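Netitis Merngate Lunar Soil Simulant
Highland type, dry, sold by weight

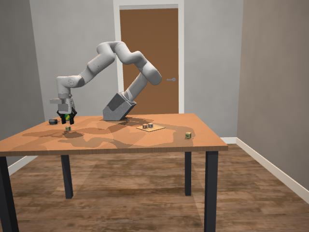 White robotic arm and gripper at a wooden table. Computer render.

Price on request. Ships from our Skikow warehouse.

Overview

Merngate is a gray mineral powder made to behave like the soil of the lunar highlands. It is used for wheel and footing tests, digging trials, dust exposure work, plant growth studies and classroom demonstrations. It contains no material from the Moon.

The base rock is anorthosite, crushed and milled in small batches. Crushed basalt and ground glass are added to bring the mix closer to the range of grains found in returned samples. The grains are left angular. They have not been tumbled or washed, so the powder packs firmly and holds a steep wall when you cut a trench in it.

Grades

Merngate Standard: the full mix, from fine dust up to 2 mm grains. Most customers order this one.

Merngate Fine: the same mix sieved to remove the coarse part. Used for seals, filters, fabrics and coatings. It drifts easily and should only be opened in a hood or a closed box.

Merngate Coarse: the part held back when Fine is made. Sold when we have it. Often mixed back into Standard by people running drainage tests.

Pack sizes

2 kg jar with screw lid
20 kg pail with gasket lid
Pallet of 16 pails, shrink-wrapped

Pails can be mixed by grade on a pallet. Jars ship in a carton with paper fill. We do not repack into customer containers.

What it matches and what it does not

The simulant is meant for mechanical work. Grain shape, size spread and bulk density are checked on every batch, and the results are printed on the batch sheet packed under the lid. Color is close but varies a little from one quarry load to the next. If color matters to you, order everything from one batch and tell us when you order.

Chemistry is a general match only. There is no nanophase iron in the mix, so it should not be used for microwave heating or magnetic separation tests. For oxygen extraction work, ask for the full oxide table before you buy.

Storage and drying

Keep the lid closed. The powder takes up moisture from room air and will clump if left open. Clumped material can be dried in an oven on a shallow tray and sieved again. Let it cool with a cover on. Material that has been used with plants or wet tests should be kept apart from clean stock.

Safety

The dust contains crystalline silica in small amounts. Wear a fitted respirator and eye protection when pouring, sieving or sweeping. Do not use compressed air for cleanup. A safety data sheet comes with each order, and we will email one in advance if your safety office needs it.

Schools should order Standard in jars and keep it damp for open tray work. Damp powder makes good crater trays and very little dust.

Lead time and shipping

Jars and single pails are kept in stock. Pallets are made to order. The mill is shut for maintenance for part of October each year, and pallet orders placed during that time wait until it restarts. Orders over 40 pails are quoted separately, with freight.

Unopened pails can be returned. Opened ones cannot.

Also from Netitis

Kaewkla Mars Soil Simulant, red-brown, basalt based
Stainless sieve set for Merngate and Kaewkla
Replacement gasket lids, fits all 20 kg pails

Questions

Technical questions and batch sheet requests go to Siriporn Khamphan in materials. Please include the batch number from the lid label.

Page updated Wed 21 April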